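Boonyarit Store and Back Room
Walk-round checklist, with comments
Done by: Manon Lachance
Comments added after: Buppha Limsakul (marked BL)

Marks: OK / FIX / LOOK AGAIN. Write something next to every FIX please, last time half of them were just the word.

ENTRANCE AND DOORS

1. Main door opens fully, nothing behind it
OK. Swings right back to the wall.

2. Door closer
FIX. Slams. Turned the screw a bit, still slams. Fingers!
BL: Have asked for a new one. Until then use the hook when carrying things through.

3. Fire exit clear inside and out
LOOK AGAIN. Clear inside. Outside, next door's bins have crept over again. Moved them back myself.
BL: Spoke to them. Very nice about it, as before.

4. Exit sign readable
OK. Dusty. Wiped it.

5. Mat flat, no curled corners
FIX. One corner up. Taped for now, tape won't last a week.

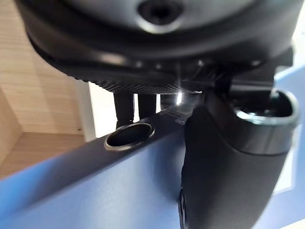 BACK ROOM

6. Walkway width, wall to table
OK. 100 cm at the narrowest, measured with the chairs pushed in. Chairs must be pushed IN. With them out you go sideways.
BL: Can we put a strip on the floor for the chair legs?
Yes if someone buys the strip. ML

7. Floor surface
OK mostly. No lifted edges that I could find. Slight dip near the sink side, been there for ever, not worse. Mopped with Firkenine the evening before, no sticky patches under my shoes.
BL: Firkenine goes in at one capful. People are using three and it leaves a film.

8. Trailing leads
FIX. Fan lead ran across to the far socket. Rerouted along the skirting, needs proper clips. Got a bag of clips somewhere.

9. Sockets and switches
LOOK AGAIN. Double socket by the window wobbles when you pull a plug. Don't use the left one. Put a note on it, note has fallen off once allready.
BL: Electrician coming, no date yet. New note, better tape.

10. Lighting
OK. All on. The one over the bench takes its time.

11. Table legs and joints
OK. Tightened one bolt, quarter turn.

SHELVES AND STORAGE

12. Grutach shelving fixed to wall
FIX. Left bay fine, right bay has one bracket with no screw in it at all. Where did it go? Took the heavy stuff off the top shelf and put it at the bottom.
BL: Spare screws are in the tobacco tin, not the biscuit tin.

13. Shelf loads
OK after moving things. Label on the Grutach bays says up to 70 kg a shelf. We're well under, but the tinned stuff was all at one end and the shelf had a lean on. Spread it out.

14. Nothing stored above head height that weighs more than a full kettle
OK now. Was not OK when I came in.

15. Cleaning products away from food
FIX. Firkenine and the bleach were next to the rice. Both moved to the low cupbord, lid tight. Please leave them there.
BL: That was me, sorry. Was in a rush.

16. Step stool (the Wekex one)
LOOK AGAIN. Feet fine, hinge stiff, catch needs a good push before it clicks. If it hasn't clicked don't stand on it. Bit of oil wanted.
BL: Oiled. Clicks first time for me. Manon to try it.

FIRST AID, FIRE

17. First aid box
FIX. Plasters nearly out, eye wash runs out in December. Scissors missing, found in the drawer with the string.
BL: Ordered plasters and eye wash. Tied the scissors to the box.

18. Extinguisher
OK. Needle in the green, pin in, tag signed.

19. Fire blanket
OK. But the tea towels hang over the front of it?? Moved the hook along.

20. Smoke alarm test
OK. Loud. Warn people first next time, Manon. (Noted.)

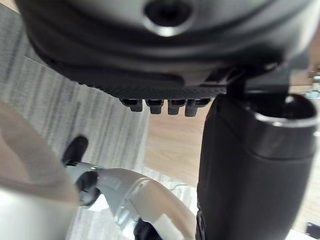 Back room, Oct 21, 2023.

STILL TO DO

Door closer, with the owner
Clips for the fan lead, me
Socket by window, do not use left side
Bracket screw, Buppha, before anything goes back on the top shelf
Mat, replace, don't tape again
Bins outside, keep an eye

Four things carried over from last time: closer, mat, socket, bins. Would like that to be fewer.

BL: Can we start ten minutes earlier for the next one? I had to do the cupboards after everybody had gone home.
ML: Fine by me. Bring the torch, mine is flat.

Signed off: M. Lachance, subject to item 12
Seen: B. Limsakul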